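Bellent, the electronic duo from Visser, releases its second album "Ivska" on 8th March through Fasow Records. The album has 15 tracks and was recorded in the duo's own studio during two winters.

After the single "Low Harbor" was played in many club sets last summer, the interest in Bellent has grown quickly. The new material is slower and deeper than the debut, with long intros and warm analog bass – but the dance floor is never far away.

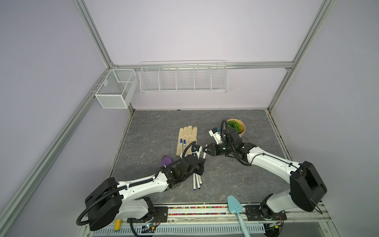 ## Formats and tour

"Ivska" will be available as download and as double vinyl. The vinyl is limited to 979 numbered copies, and the first 172 orders receive also a signed print of the cover.

In March the duo starts its club tour with a live set of 90 minutes. All the tracks of the album will be performed, together with new versions of older songs. The release party takes place in Visser, and doors open at 10 p.m.

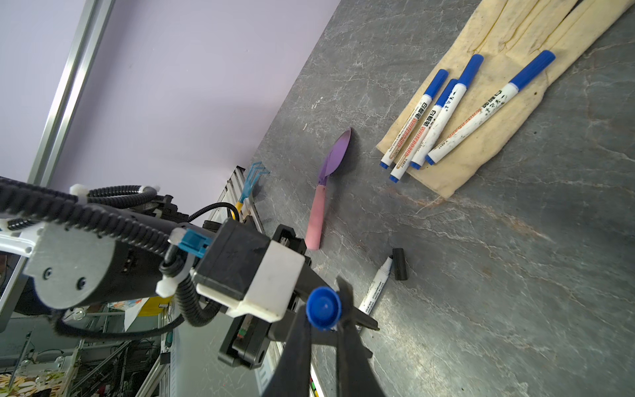 Close-up with blue marker cap.

Promo copies and interview requests: please write to the press office of Fasow Records.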